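Keeping the Sabbath hours in a working week 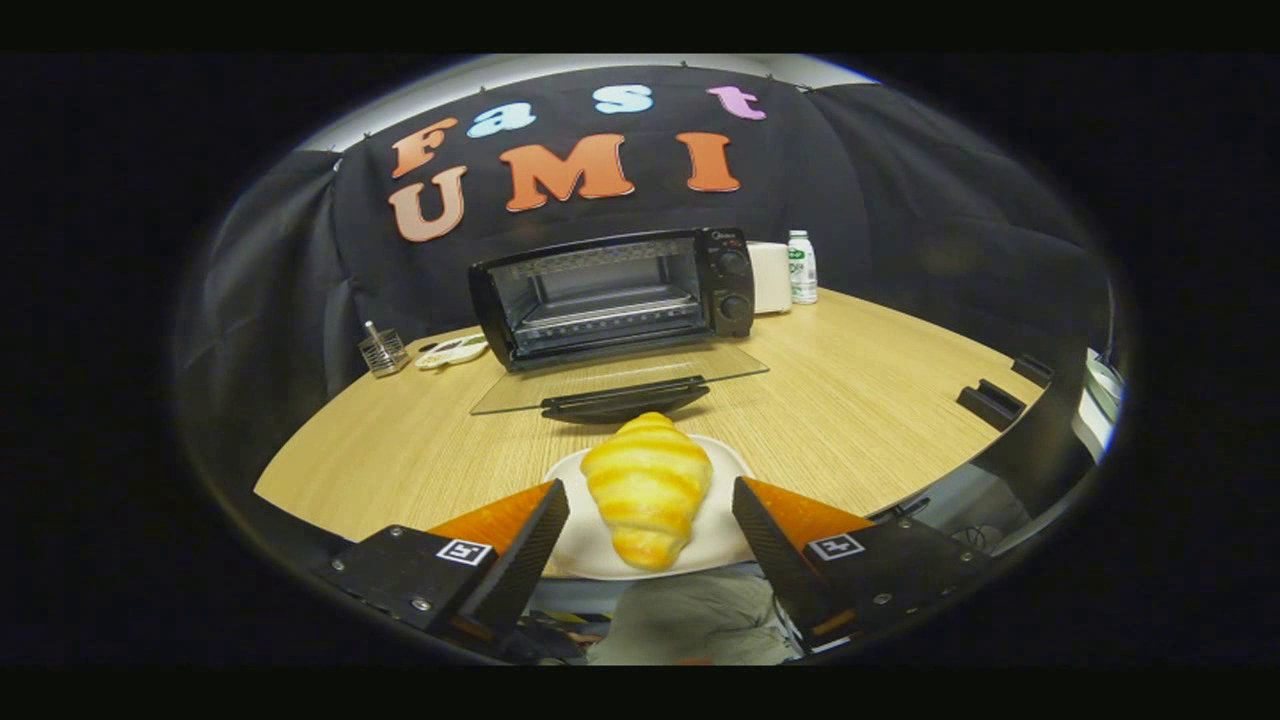 What does a day of rest look like for someone who works shifts? For most of the people I spoke to, it is a run of hours they have agreed on beforehand, kept on whichever day the rota leaves free.

Joni Karppinen drives a delivery van out of Rorkton and has been a member of the same chapel there since he was a boy. For years he felt guilty about missing the morning service. His minister, Lucian Dinu, suggested he stop trying to catch up with everyone else and pick a stretch of his own.

"I chose 6 hours," Karppinen says. "Noon until early evening, on my day off. The phone goes in a drawer. I read a psalm, I eat properly, I go for a walk. The first month I mostly slept."

Dinu has since put the idea to the whole congregation. He leads 64 members, and a good many of them are nurses, carers or warehouse staff. Last November he ran a short course on the fourth commandment over four evenings, using Exodus 20 and Deuteronomy 5 side by side. The two passages give different grounds for the day. Exodus points back to creation, and Deuteronomy to the people's release from slavery in Egypt.

"The second one struck them more," he says. "If you have been on your feet all night, being told that you are no longer a slave is good news."

Not everyone was happy with it. Naima El Khatib, who has taught the children's class for many years, thinks a day kept alone is missing something.

"I don't want to be hard on people who have to work," she says. "But we are told not to give up meeting together. If each of us has a private Sabbath, when do we sing?"

Dinu takes the point. The chapel now holds a midweek meal with a reading and two hymns, and El Khatib picks the hymns. Attendance goes up and down - it was poor over the winter and has been better since Easter.

Gaetano Zuccaro came to it from the other side. He is retired and his whole week is free. He found that he had stopped noticing one day from another, and that prayer had become something he would get round to later. He now does his shopping and cooking the day before and leaves the car where it is.

"My wife used to do all that," he says. "I never saw how much getting ready there was."

The midweek meal carries on through the summer, starting at seven. Bring a dish if you can.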